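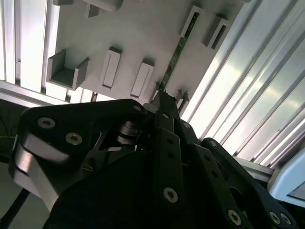 Turnout in the Jarthorpe Council By-Election
Florencia Insaurralde and Tadeo Olivares

1. Data
The ward has 2,825 registered voters. Returns were taken from the March count for all 9 polling districts. Postal ballots were recorded separately.

2. Method
Turnout was computed by district and compared with the previous full election. Districts under 500 voters were merged with a neighbor.

3. Result
Overall turnout was nearly 30 percent. Fuentealba district was lowest in both elections.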